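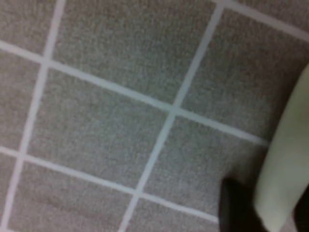 Sorting Cutlery by Labeled Compartment: A Report on the Shared Kitchen Project

Submitted by Lorraine Hartley and Graham Penrose
Project advisor: Yvonne Hulme

1. Background

The shared kitchen in Mangundap Hall is used by 74 residents. Plastic cutlery has been kept there in a single open drawer, and complaints about the drawer were raised at the January residents' meeting. The present project examined whether a small divided crate, with a handwritten label for each kind of utensil, would be a suitable replacement.

2. Materials

The crate selected was orange plastic, in the shape of a miniature bottle carrier, with thin dividers inside and openings in the front. Three paper labels were attached along its front rim, each bearing one handwritten character. The cutlery consisted of plastic forks, knives and spoons in pale colors and yellow. The total budget for the project was 3,895 yen, of which 420 yen was spent on labels and pens.

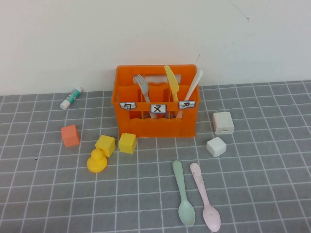
Most utensils were stored upright, with fork tines and knife blades pointing up and the handles down in the compartments. The authors considered storing them the other way around for reasons of hygiene. This was not adopted in the first stage, as participants wished to see at once which kind of utensil they were reaching for.

3. Procedure

The crate was placed on a table against the wall. Each of 16 participants was asked to put away a mixed set of cutlery laid out on the table, following the labels. Participants worked alone and received no instruction beyond a card explaining the characters. Brenda Tindall kept the written record of each session.
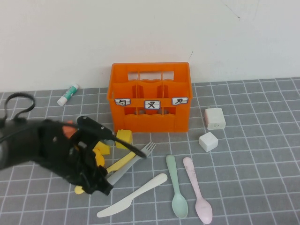 Small items unrelated to cutlery were left on the table during sorting, as would be the case in ordinary use of the kitchen.

4. Findings

Most participants completed the task without asking for help. Knives and forks were seldom confused. The most frequent difficulty was leaning: a light utensil in a wide compartment tilts to one side, and its handle may then appear to belong under the neighboring label. Several participants also asked for larger characters.

5. Recommendations

The labels should be rewritten at a larger size and fixed level with one another. Narrower compartments should be tested before a crate is purchased for the second-floor kitchen. Dean Horrocks has agreed to supervise that stage.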